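Automation at the Workplace, Handout 4
Case: the garment returns hall at Movadwood
30 April 2023

Please read this text before the seminar. The questions on pay will be treated in Handout 5.

Movadwood receives returned clothes from shops. Until last July, 16 persons sorted the hangers by hand, in two shifts. The company then started the project Getix, in which workers guide hand-held grippers, and the recorded movements are used later for teaching a robot arm. The first task chosen was the wire hanger. It is cheap and light, and it is often bent, so a fixed machine handles it badly.
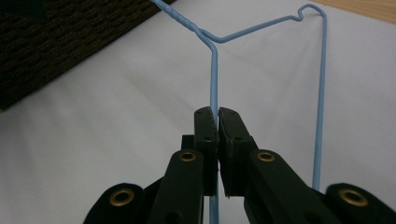
Fig. 1. Gripper closed on the wire of a light blue hanger.

For the workers the main change is the rhythm. Before, a good sorter took several hangers in one grip. Now the same person moves one hanger at a time and repeats the movement up to 200 times in a shift. The skill is still needed, but it is used in a different way, and the job description from before Getix does not mention it.

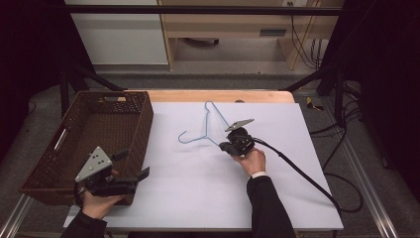 Stalik objected, when this case was discussed last term, that "teaching" is too friendly a word, and that a worker should know in writing what happens with the recordings after the project is over. I agree with the second point. Compare the agreement, page 169, where recordings are named only once.

Consider also the question of waiting time. The workers reported that they were not sure if pauses between two tasks are counted as work. When the fingers are open over a bare white tabletop, as in Fig. 3, an outside person may think that no work is done. The supervisor must decide how such minutes are written down.
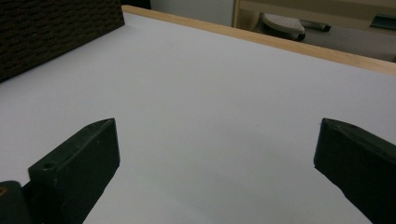
Fig. 3

Job titles are the last topic for this week. The Getix workers are still called sorters in the pay list, although they do little sorting. In the figure above, the dark woven basket stands at one side and the gripper holds nothing, and a title like "sorter" tells us little about the person who must bring the fingers to the right place. Write half a page on which title you would propose, and bring it to room 409.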